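I caught Hanyu Xiao on a video call in October 2020, with a shelf of half-transformed robots behind her. She's been collecting for 18 years and she talks fast!

I asked about Ekside, the small Budovier line everybody on my board is fighting over. "People want it to run forever," she told me. "I'd take 12 good figures and a proper ending." Her favorite is Dai, the crane — she owns three of him, and one has never left the box. (I didn't push.)

What about the loose hips? She laughed. "Two drops of floor polish in the socket and let it sit overnight. I learned that from Chenxi Liang."
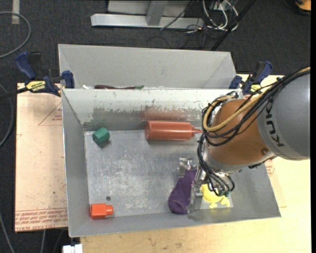 A big robot arm reaching into a metal bin.

We got onto prices after that, and she's not happy about them. "I skipped the last wave. I'll wait for March and see what gets marked down." Then she went off to find Dai's missing hook, and I let her go.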